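Packing and Unpacking for a Hotel Stay: Tips for Keeping Your Clothes (and Yourself) in Good Order

Posted 2024-10-13

We have just come home from six nights in Starnwood, at one of those big comfortable hotels by the highway where breakfast comes with the room and the ironing board squeals when you open it, and I thought I would write down the little household habits that make a hotel room work for me. Some I picked up from my mother, some from years of traveling with more bags than sense!

Before you leave home

Call the front desk a day or two ahead and ask what is in the room. Websites are not always up to date, and a two-minute call will tell you whether you need to bring a hair dryer, an iron or a pack of laundry soap. Ask about the washers too. At the Starnwood place they were on the second floor and took quarters only, and I was very glad I had a roll of them in my purse.

I pack a small zip bag that never gets unpacked between trips. It holds safety pins, a sewing kit, a stain stick, a few clothespins, a rubber sink stopper (hotel sinks are forever draining on you) and a short extension cord. The clothespins earn their keep on the very first night, when you want the curtains to close all the way and they won't.

When you get to the room

Leave your suitcase in the bathroom, up on the edge of the tub or on the tile, while you look around. Pull back a corner of the sheet, look along the seams of the mattress, and check the luggage rack before you set anything on it. It takes five minutes. After that you can bring everything in and settle down with your shoes off.

Run the shower good and hot for a few minutes with the door shut and hang your wrinkled things on the back of it. Cotton shirts come out pretty well this way, linen not so much. For linen I use the iron, but always on a scrap of old pillowcase first, as you never know what the last person left on the plate.

Small washing in the sink

Underthings, socks and a light blouse can all be done in the bathroom sink with a squirt of shampoo. Rinse twice. Then lay each piece on a dry bath towel, roll the towel up like a jelly roll and kneel on it. You will be surprised how much water comes out, and most things will be dry by morning if you hang them near the fan. Don't try this with heavy pants unless you are staying a good long while!

Folding and putting away

Do use the drawers, even for a short stay. I was a live-out-of-the-suitcase person until I was well past forty, and I wish I had changed sooner. Sweaters and denim go in the bottom drawer, lighter things on top, and anything you plan to wear tomorrow goes over the chair. Jeans I fold lengthwise, one leg over the other, smoothing toward the waistband as I go, and then once or twice across depending on the drawer. A flat table is much easier for this than a soft bed.

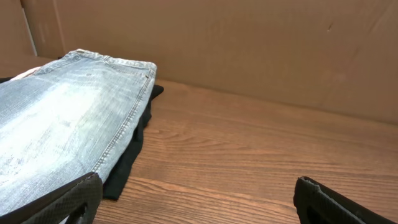 Faded jeans, folded flat on a wooden table.

For the suitcase home I go back to rolling, with the heavy things down by the wheels. Dirty laundry goes in the plastic bag from the closet, tied shut, with a dryer sheet tucked inside.

Checking out

Make one slow lap of the room before you go. Look behind the bathroom door, in the shower, under the bed and at every outlet, where phone chargers love to stay behind. I once left a perfectly good nightgown on a hook in Narent and had to pay 13 dollars to have it mailed. Then stop by the desk for a printed bill and read it over while you are still standing there.

Once you are back in your own house, empty the suitcase straight into the washer, wipe the wheels with a damp rag, and put a bar of soap inside before you zip it up and slide it back under the bed.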